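4. Washing and Drying Your Plush Toys

You've sorted the pile (Section 3), so now comes the satisfying part! A good wash brings a tired plush back to life, and most of the toys in a typical Lidstead toy chest will come through it beautifully.

Before you start

Check the sewn-in label on each toy. If it has a battery pack, a sound box or a cardboard stiffener inside, go to Section 5 and surface-clean it.

Look over the seams, especially under the arms, at fins and tails, and along the belly. Close any gap with a few small stitches now. A tiny hole going in can be a very big hole coming out.

You will need:
The mesh wash bag from your kit (part 3896)
Mild liquid detergent, no bleach, no softener
Two clean bath towels
The soft brush, short bristles

4.1 Machine washing

1. Brush off loose lint and crumbs with the soft brush, working in one direction.

2. Put the toys in the mesh bag and close the zipper all the way. Tuck the zipper pull into its little elastic sleeve.

3. Weigh the full bag on a kitchen scale. Small plush does best at 650 grams or less per bag. Over that, make it two loads.

4. Choose the delicate cycle, cold water, lowest spin.

5. Take the bag out as soon as the cycle ends. Wet plush left sitting in the drum gets a sour smell that is very hard to shift.

CAUTION: Never put bean-filled toys in the machine. The filling can clog the drain if a seam goes.

NOTE: Strong reds and navy blues go in by themselves the first time. Darcy Pryor, who tested this section at home, now owns a pink polar bear.

4.2 Hand washing

Felted and very fuzzy toys are happier in the sink. It's slower, but the finish is so much nicer.

1. Fill a basin with cool water and a small squirt of detergent. Swish it before the toy goes in.

2. Press the toy under and squeeze gently for 7 minutes. Don't rub one area against another, as this is what makes felted fabric pill.

3. Drain, refill and rinse until the water stays clear.

4. Roll the toy in a towel and press down with your palms. Repeat with the second towel. No wringing!

4.3 Drying and fluffing

1. Reshape the toy while it's damp. Pull fins, ears and tails out to their proper length and pat the body back into a nice round shape.

2. Lay it flat on a clean, pale surface where you can spot any dye coming out.

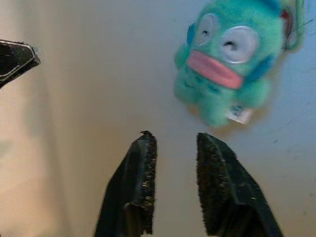

3. Turn the toy over every 8 hours until the middle feels dry when you squeeze it. Thick bodies hold water much longer than the outside suggests.

4. Brush the pile up with short, light strokes. Sea creatures with felted bodies come up wonderfully if you brush from the tail toward the head first, then smooth everything back.

CAUTION: Keep plush away from radiators and heat guns. Synthetic pile can melt and go stiff.

NOTE: Still damp inside after two days? Move it near a fan and leave the lid of the toy chest open until everything is ready to go back in.

Continue to Section 5, Surface Cleaning.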